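# Bonolel 815 Housing, White, with Cream Handle and Side Knob (Used)

Part no. 2418. Sold by Hiredberg Parts. Last checked 03/09/2020.

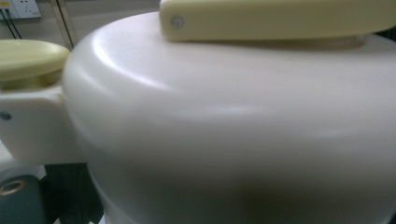 *White housing with the cream top handle and the knob on its side bracket.*

This is the complete outer housing for the Bonolel 815 countertop unit. It comes with the top handle, the side bracket and the knob already on it. We sell it as a used part, for people who have a working 815 with a cracked or stained body and want to keep using it.

We don't sell the inside parts on this page. If you need a motor, a cord or a base plate, please write to us first and say which one. Stock on those changes a lot and most of it never gets listed.

## What you get

- White plastic housing, domed top
- Cream top handle, part no. 1794, with its screws
- White side bracket with its screws
- Cream knob, fitted in the bracket
- A small bag with spare screws for the handle

You don't get a cord, feet, a base plate or the paper manual. Your old feet will move over to this housing. Pull them straight out, and warm them with a hair dryer if they are stiff.

## Will it fit mine?

Turn your unit over and look at the plate on the bottom. If it says 815, this housing fits. If it says 815 followed by a letter, it still fits, but the knob on the lettered version sits a little deeper and you should keep your own knob and swap it in. That takes a flat screwdriver and a few minutes.

It does not fit the smaller Bonolel or any of the Provora units. We get asked about Provora often, as the shape is close. The holes on the bottom don't line up and we can't recommend drilling new ones.

If the plate is gone or can't be read, send us a picture of the underside with the cord showing. Jiahui Qian looks at these and will tell you yes or no, normally the same day.

## Condition

All our 815 housings come off used units. We take them apart, wash them, dry them and look them over. We check for cracks at the screw holes, and for anything bent in the bracket. A housing with a crack anywhere is not sold.

The white plastic has a soft finish, somewhere between matte and satin. Expect light wear on it. Small scratches and dull spots are normal, mostly low down on the body where hands and other things on the counter rub against it. We don't polish them out, because polishing leaves a shiny patch that looks worse than the mark did.

The handle and knob are cream with a bit of yellow in it. People sometimes write to say they think theirs has turned yellow with age. The color was cream from the start, although older ones do get slightly deeper. We match the handle to the knob before a set goes out, so you shouldn't get one pale piece and one dark one. We can't match them to a part you already have at home.

## The top handle

The handle is long and flat with a rounded end, and it stands off the dome so there is a gap under it for your fingers. It is held on with screws through the top of the cream plastic, set a little below the surface.

Use the handle to lift the empty unit only. On a full unit, put both hands under the base. Most of the broken handles that come back to us snapped next to the screw, and they nearly all came from people carrying the thing full across a kitchen.

If the handle starts to move, tighten the screws by hand. Stop as soon as they feel snug. These screws go into plastic and the thread will strip if you use a power driver. If it has already stripped, use one of the spare screws in the bag, which are slightly thicker than the originals.

The handle is also sold alone under part no. 1794.

## The side bracket and knob

The bracket sticks out from the side of the housing and carries the knob. It is white like the body and has rounded corners. You don't have to take it off to fit the housing, and we would leave it alone if you can. It's lined up before shipping.

If you do need to remove it:

1. Unplug the unit and let it stand until it is fully cool.
2. Take out the screw on the outer face of the bracket.
3. Hold the knob with one hand so it doesn't drop out of its socket.
4. Slide the bracket away from the body. Do not twist it.
5. Keep the washer. It is thin and sticks to the plastic, and it is easy to wash down the sink.

Putting it back is the same in the other direction. The knob should turn smoothly with a light drag. If it grinds, there is dirt in the socket. Take it out again and wipe the socket with a damp cloth.

## Fitting the housing

You need a medium cross-head screwdriver and a towel to lay the unit on. Plan on half an hour if you haven't done it before.

Unplug the unit first. Lay it upside down on the towel, take out the bottom screws and lift the base with the inside parts away from the old housing. Don't pull on the wires. There is enough slack to set the base down next to the housing, and no more than that.

Lower the base into the new housing the same way it came out. The cord notch goes at the back. When it is seated, the base sits level with the bottom edge all the way around. If one side is high, a wire is pinched. Lift it and look before you put any screws in.

Put all the screws in loose, then go around again and tighten them. Stand the unit up, plug it directly into a wall outlet and try it empty. We don't recommend an extension cord for the 815, with this housing or the old one.

If you are not comfortable opening an electrical appliance, have a repair shop do it. Our own shop does the swap for 815 owners who can drop the unit off. Ask for Kaiwen Cheng. Bring the unit clean, please.

## Cleaning

Warm water, a little dish soap and a soft cloth. Wipe it dry after. Water left in the gap under the handle leaves a line of scale that is hard to reach, so run a corner of the cloth through there too.

No bleach, no scouring powder, and no rough side of the sponge. Bleach makes the cream parts chalky. Don't put the housing in a dishwasher even when it is off the unit. We tested one in December and the bracket no longer sat straight.

For brown marks, make a paste of baking soda and water, leave it on for ten minutes and wipe it off. It works on food stains. It won't do anything for heat marks, and those don't come out.

## Price and shipping

The housing is $28 with the handle, bracket and knob. Shipping is a flat $13 in the lower 48 states, and it stays $13 if you add a 1794 handle to the same order.

It goes out in a double box. The knob is wrapped separately while still in its bracket, so cut the tape there carefully. Orders that come in by noon leave the same working day. We don't ship this part overseas at the moment, the box is too big for what it weighs and the rates are higher than the part.

## Returns

You have 30 days. If the housing doesn't fit or you just don't like the look of it, send it back clean and with all screws and we refund the part. We pay return shipping if we made the mistake, for example if it has a crack we missed. Look it over before you fit it and write to us right away if something is wrong.

We can't take back a housing that has been drilled, painted or glued.

## Related parts

| Part | No. | Note |
|---|---|---|
| Housing, complete, white | 2418 | This page |
| Top handle, cream | 1794 | Screws included |
| Knob only | ask | Say if your plate has a letter after 815 |
| Feet | ask | New, made by Peng |

Bracket alone is out of stock. Han-gyeol Byun keeps the waiting list, so send a short note with your email address and the word "bracket" if you want to be on it.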